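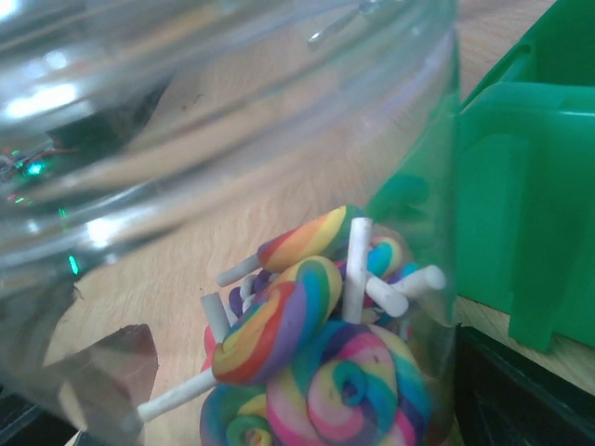

Changes to Household Recycling Collection, Effective in June

The Odera Valley Solid Waste District will begin a revised schedule for household recycling in June. The changes apply to all single-family homes and to apartment buildings with fewer than nine units in the Prarko and Derex service areas. Larger apartment buildings, businesses and schools will continue under their present agreements and will receive separate notice if those agreements are amended.

The District last altered its routes when the Derex extension was added. Housing on the north side of the service area has grown considerably in the years between, and several routes can no longer be completed within a single shift. During the past year the District office recorded 2887 calls about recycling. The largest share concerned late or missed pickups on the outer streets of Derex. Questions about which plastics are accepted came second, and requests for replacement carts came third.

New Routes

The service area will be divided into 17 routes. Homes south of the rail line will keep their present collection day. Most homes north of the line will move to Wednesday, with recycling collected every other week. Trash collection will remain weekly on all routes, and yard waste will follow the seasonal calendar already in effect.

A card showing the new route number and collection week will be mailed to every affected address before the change takes place. Residents who share a private lane or a common driveway should check the card with care, as a small number of these addresses will be served from a different street than before. Where a cart must be placed at a new location, the card will say so.

Carts should be at the curb by 6:30 a.m. on the day of collection and returned to the property by the evening of the same day. Please leave three feet of clear space on each side of the cart – trucks on the northern routes use a side arm that cannot reach between parked cars. Carts that cannot be reached will be tagged and left in place. The driver is not able to return until the next scheduled collection.

Plastic Jars, Bottles and Tubs

Plastic bottles, jars, jugs and tubs from food and household products will be accepted on all routes. The District previously asked residents to sort these by the number molded into the base. This is no longer required. Sorting equipment at the Traltudano transfer station now separates the common plastics after delivery, and the station will take them mixed.

Containers should be emptied and given a quick rinse. They do not need to be spotless, and labels may be left on. Jars that held peanut butter, oil or mayonnaise may be wiped out with a used napkin if rinsing is not practical. Plastic lids should be screwed back onto the container. Metal lids should be removed and placed in the cart separately. Jars with a wire closure or a rubber seal may be recycled once those parts have been taken off.

The following items are not accepted in the recycling cart and should go in the trash or be taken to the proper drop-off point:

Plastic bags, wrap and film
Foam cups, trays and packing blocks
Garden hoses, rope and extension cords
Toys and other items with batteries inside
Containers that held motor oil, pesticide or pool chemicals

Bags are the most frequent problem at the station. They wind around the rollers and must be cut away by hand while the line is stopped. Recyclables should be placed in the cart without a bag of any kind, including bags marked as compostable.

Glass

Glass will continue to be collected at the drop-off sites only. The Derex site has been moved from the fairground entrance to the lot behind the public works garage, where the containers may be used at any hour. Clear and colored glass should be kept apart. Window glass, mirrors, light bulbs and ovenware melt at different temperatures than bottle glass and are not accepted at either site.

Carts and Replacements

The District maintains 3582 recycling carts in the two service areas. Carts belong to the address and should be left behind when a household moves. A cracked lid or broken wheel will be repaired at no charge upon request. Replacement of a lost cart carries a fee, which is waived when a police report is provided.

Residents who regularly fill the cart before collection day may request a second one. Second carts are issued in the order in which requests are received, and delivery may take several weeks during the route change. Extra cardboard may be flattened and set beside the cart during this period only, provided that it is tied and dry. The smaller cart remains available for households with limited storage space.

Assistance at the Curb

Residents who are unable to move a cart to the curb may apply for carry-out service. The crew will collect the cart from beside the house or garage and return it to the same place. There is no charge. Households already enrolled will be transferred to their new route automatically and do not need to apply again.

Application forms are available at the District office in Prarko and at the Derex branch library. Forms may be returned by mail or left in the box at the office entrance, and applicants will be told by letter when the service will begin. Questions regarding a route number or collection week may be directed to the District office on weekdays between 8 a.m. and 4:30 p.m.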